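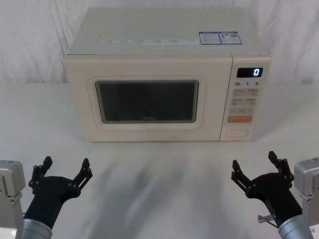

Wi-Fi drops on the stock scanners, Irkmont site
Status: Resolved
Raised by: Ayanda Mathebula
Assigned to: Palesa Joubert
Opened: Monday, June 12, 2023

Reported fault

Handheld scanners lose their connection to the Chauke stock server in the packing area. The screen shows "Session ended" and the user has to sign in again. Any item scanned but not saved is lost. Laptops at the same benches stay connected. There were 19 drops in the server log for the last full shift, spread across the day. Wired label printers are not affected.

First checks - PJ

Restarted both access points. No change.
Scanner firmware is the current release on every unit.
Address pool on the router is not full. Lease time is one day.
Signal strength at the benches is good. Walked the length of the room with a scanner and could not force a drop.

Asked Ayanda for a list of anything on site that could put noise on the 2.4 GHz band. She sent back cordless phones (two handsets, old), a baby monitor in the front office and the microwave.

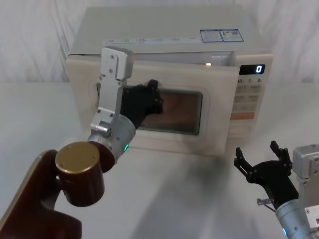
Microwave, door side and top labels.

Interference checks - PJ

Phones unplugged for a full shift. Drops continued at the same rate. Baby monitor has a flat battery and has not been used since March. Microwave left switched off at the wall for the next shift, same result. All three ruled out as the main cause. Please plug the phones back in, the front office has asked twice.

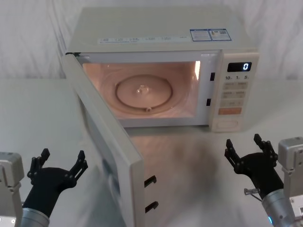 Next step was to compare drop times with the access point logs. They line up. Each drop comes within a second or so of a "roam" entry, where the scanner leaves one access point and joins the other. The laptops hardly move so they hardly roam.

Update - AM

Users confirm it mostly happens when walking from the benches to the loading door. Nobody had mentioned it as they thought the door was the problem.

Cause - PJ

The two access points were on different software versions. The one by the loading door was replaced under warranty by Grevton and went in with default settings - fast roaming off, channel set to 11, same as its neighbour. The Zavik scanners wait too long for the full sign-on and the stock session times out.
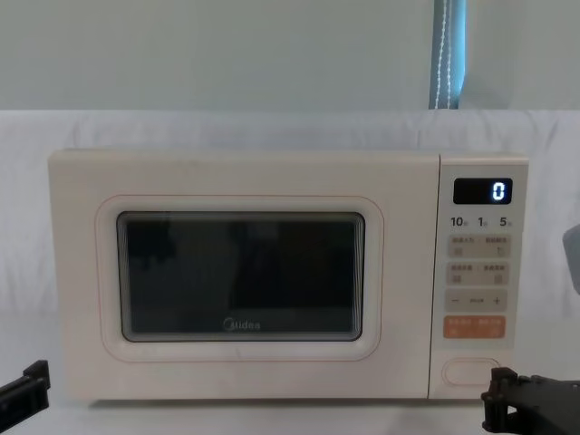

Fix applied

Updated the replacement unit to match the other.
Turned fast roaming on for the scanner network only.
Moved the loading door unit to channel 1.
Raised the session timeout on the stock server from 2 seconds to 11.
Saved a copy of the settings to the site folder. The old copy was out of date and has been removed.

Result - AM

Full shift with no drops in the log. One scanner still asked for a sign-in at the start of the day but that was a flat battery. OK to close.

Closed - PJ

Grevton have been asked to send replacement units without the default profile. Tracked on a separate ticket.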